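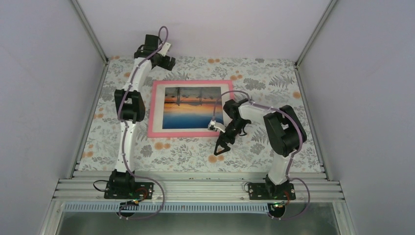 Hanging Pictures in Rented Rooms: What Students Put on Their Walls and What It Costs Them

Sunil Pramanik
Housing and Everyday Life, project report
December 22, 2025

1. Why walls

The housing office in Borstead gives every new tenant a six-page sheet of rules. Four of those pages concern walls. Cooking gets a paragraph, fire gets half a page, and the rest is nails. I moved into Flillville Court in September with one framed print and a hammer, read the sheet, and put the hammer back in its box. The print spent the fall leaning against a radiator, and this project grew out of looking at it.

My question was simple: when people are told they may not make holes, what do they do with their pictures? I had hoped for a sneakier answer than the one I got.

2. What I did

I talked to 16 tenants in Flillville Court, all students, all renting single rooms. I asked what they had brought to hang, what they had hung, how, and whether they had ever lost deposit money over it. I also read old copies of the lease going back as far as the office would let me, which was until lunch.

Interviews ran 40 minutes at the longest. Most people ran out of things to say about walls well before that, and then told me about their roommates from last year.

3. The rule itself

The lease forbids "nails, screws, tacks or any fastening that alters the surface." It allows "removable products used with care." It does not say who decides about the care. The deduction for a damaged wall is $100, charged per wall, so one hole costs the same as a whole gallery. Several tenants had noticed this. One told me that if she ever slipped and made a single hole, she planned to go on and fill the wall from end to end.

Older leases were looser. One asked tenants only to "be reasonable about hooks." I would like to have met whoever wrote it.

4. What people do

Sticky strips were the favorite by a wide margin. They hold up well on the corridor side of the rooms and badly on the window side, where the paint is newer and comes off in sheets. The strip is removable. So, as a result, is the paint.

Leaning came second. Pictures lean on desks, on shelves, on the floor behind the door. Leaners tended to describe it as a style choice at first and as a lease problem after ten minutes of talk. I include myself in this group.

A smaller number used string from the curtain rail, and 6 people had given up altogether and kept their pictures in the closet. Bridges, sunsets and beaches did well among the subjects people named – all places with plenty of room and no landlord. Posters of bands were rarer than I had guessed, though one tenant had two copies of the same one in case the first was ruined by tape.

Two people used nails. They filled the holes with toothpaste before inspection, a method both had learned from older cousins. One of them swears by Grandent, which he says dries closest to the wall color. I tried it on a piece of scrap board. It dried green.

5. Money

Nearly everyone overestimated the risk. Of the tenants I spoke to, only Ağca, who asked to be listed by the name on her mailbox, had been charged, and her deduction was for a sticky strip. The nail users got everything back. I don't want to draw too much from this, and my advisor has asked me in writing not to.

6. Weak points in the project

All my tenants live in one building with one kind of wall. They were also people who would answer a knock at the door, and a tenant with a hammer in hand may not. I took everyone's word about deposits and saw no receipts. A second round in the older houses across town, where the walls are plaster, would be worth doing. I asked at one of them and was told the walls could not support a question, let alone a frame.

7. Suggestions for the housing office

Put a picture rail in each room when it is next painted. Charge by the hole. Failing that, bring back the sentence about hooks.

My own print is still leaning, but I have moved it away from the radiator.

Filed under: Student Work / Housing / Fall Projects

Search reports... Go

Contact the course office | Back to top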